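Product Evaluations: Seating
Walluvent Mesh Task Chair with Headrest
Reviewed for the Purkallow Shared Workspace
Published 11/10/2025

The Walluvent was assessed as a candidate to replace the older chairs on the upper level. It was used at fixed desks for 16 weeks by staff of differing heights and working hours. The comments below cover assembly, comfort, handling and upkeep.

Assembly requires one hex key, which is supplied. The printed instructions are clear except for the step that joins the backrest to the seat mechanism, where the drawing does not show which washer goes first. Reviewers completed the work in 17 minutes once this had been settled.

The mesh back gives even support and remains comfortable through a full morning. The seat pad is firm. Users who prefer a softer cushion marked it down, while those who sit for long periods generally rated it well. The headrest is of limited use during typing and is better suited to calls and reading. Taller users found it slightly low.
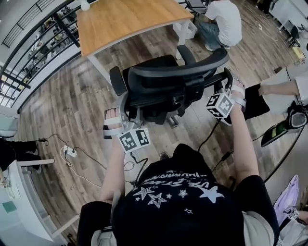

The chair from behind at a wood-grain desk, with the curved headrest at the top of the mesh back.

Chairs on the upper level are moved often, and handling was therefore given some weight in the assessment. The Walluvent rolls easily on wood-look plank flooring and left no marks during the review period. It can be steered from behind by the backrest and armrests without tipping. The casters do not cross power cords well, and cords should be routed along the wall before chairs of this type are put into service.

The armrests adjust for height only. At their lowest setting they pass beneath most desktops on the level, though the clearance is small. One of the sample chairs developed a slight rattle in the left armrest, and tightening the bolt corrected it.

Dust collects where the mesh meets the outer edge of the back. A soft brush attachment removes it. The seat fabric was cleaned with a damp cloth and showed no change in color.

The Grímsdóttir chair reviewed last December has a deeper seat and a quieter tilt, but costs more and is heavier to move. The Serketix model is cheaper and has no headrest.

Rating: recommended for general desk use, with a trial sitting advised for taller staff.
Load limit stated by supplier: not tested
Warranty: 2 years
Next review of this item: after 700 hours of further use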